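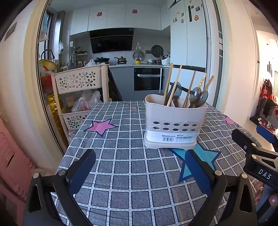 Viorica Onu replied to my last post to say the flour shortage is over, the ministry said so, and could I please stop frightening her mother.

Viorica, I'd love to. I read the same statement. It says there is "adequate flour in the national system". It doesn't say where in the system.

I went to three shops in Karnholm this morning. One had plain flour, one had only rye, and the third had a handwritten sign asking for a limit of 2 bags each, on a shelf with no bags.

The mill at Stuvov normally sends out 68 lorries a week. Last week it was 48. Those are the mill's own figures, pinned up at the gate for the drivers, and I haven't heard anyone dispute them.

The official line is that the missing lorries are "seasonal". Seasonal how? It's the week before Christmas. People bake. If anything I'd expect more of them.

Somebody asks whether it's panic buying. Some of it, probably. I saw a man with a whole trolley of the stuff. But the shelves were thin in September too and I don't remember any panic then, just a shrug from the till.

The Olteanu shops say they have 500 tonnes in their warehouse and will be "releasing it steadily". Fine. Releasing it from what? Either it's for sale or it isn't.

Also worth asking what they're releasing it at. The own-label bag has gone up twice since September. The wheat price went down over the same months. I've had three different explanations for that and they don't fit together.

Fulgencio Cuevas says I'm being unfair on the supermarkets and that fuel and packaging are what's pushing it. Could be. Fuel has been falling as well though, Fulgencio, I filled up yesterday. Packaging I can't speak to. It's a paper bag.

Then there's the rail bridge. Closed for repairs, reopening "shortly", which was also the word last month. Almost half of Stuvov's flour used to come over it. I'd have put that in the first line of the statement and it isn't in there at all.

Before anyone writes in again — I am not telling you to stock up. Please don't. I bought one bag and I've got enough for the holiday.

What I'd like is a number. How many tonnes left the mill, how many reached the shops, by town. They must have it, they keep quoting bits of it.

The ministry's press office says the next update on Fullness (yes, they named the supply scheme Fullness) will come after the holiday. I asked which day. They said they'd ring back.

Posting this at ten past six, Tuesday, December 23, 2008. No call yet.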